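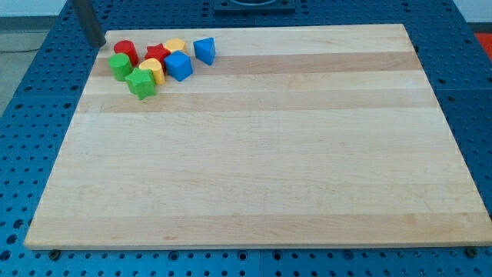 Wooden shape blocks on one of our maple-colored boards.

Block Tester and Play Table Assistant (part-time), Virnia Toy Workshop

We make wooden blocks and the boards they get played on, and we're looking for someone to join our small test room starting in September!

Virnia has been making toys for 15 years, and the shape block line is the part of the shop we get most excited about. Stars, cylinders, arches, cubes, prisms - simple pieces, but every one of them has to feel right in a small hand, stand up when you stand it up, and keep its color after a lot of rough love. The test room is where we find out. Right now we're getting a new set called Zestell ready, and there is plenty to do.

What you'll be doing

Most of your day is spent at the work table. You'll set out blocks on a board, sort them by shape and color, stack them, knock them down, and write up what you notice. Does the star rock when it lies flat? Does the red rub off on the yellow? Is there an edge that catches? You'll fill in a short sheet for each set (up to 64 sets in a busy week) and pass anything odd along to the finishing bench.

Two afternoons a week we have families in to play. You'll get the tables ready, sit in with the kids, and take notes while they build. This is the noisy part and we love it. Kids find things we would never think of, like using an arch as a phone for a whole afternoon.

You'll also wipe down the boards, put sets back in their right bins, and help pack finished orders when the shipping table gets behind.

Who we'd like to hear from

You notice small things and can write them down clearly. You're comfortable around children from two to eight and don't mind sitting on the floor. You can lift a carton of boards (they're heavier than they look). You see the difference between two close shades of green. Woodworking experience is great to have but we'll happily teach you what you need, including how to sand an edge by hand.

If you've worked in a preschool, a library play corner, a craft store or a frame shop, tell us about it. So would a background in something we haven't thought of!

Hours and place

20 hours a week, Tuesday through Friday, at 381 Getaveck Road, second floor above the wood store. There's an elevator. Paid training for the first two weeks, a set of blocks of your choice when you finish it, and a discount on everything we make.

How to apply

Send a page about yourself to Lucian Vasiliu, test room lead, at the workshop address, or drop it off at the front counter. Please get it to us by 25 July 2026. A resume is fine but not required - we'd much sooner read about a toy you wore out as a kid and what finally broke on it. People we'd like to meet will be invited in for an hour at the table with Lucian and a bin of blocks.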